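Household Recordings Cut Grasp Errors in Tabletop Sorting Study

Apr 22, 2025

A team led by Radwa Fawzy at the Sinham laboratory has reported that a manipulation policy trained mainly on chest-camera recordings of people can handle mixed household objects with limited robot data. The method, named Horent, was described in a technical report released with its training code.

The researchers collected 3,926 recordings of people moving items on ordinary tables, then added 463 teleoperated robot episodes. A shared encoder maps both sources to contact points and wrist paths. Failed grasps fell by half compared with a policy trained on the robot episodes alone.

Gains were largest on patterned tablecloths - a known difficulty for depth-based segmentation. Object sets combined rigid, soft and film-wrapped items, such as a globe, a woven coaster, a paste tube and a roll of toilet paper.
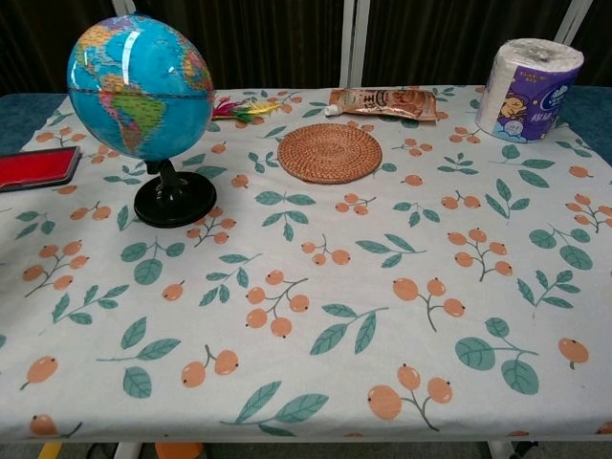 Performance on very light objects remained weak. Co-author Iker Cuesta said the contact model tends to close too early on feathers and thin film. The group plans to add fingertip sensing and repeat the tests in January on 2 robot arms.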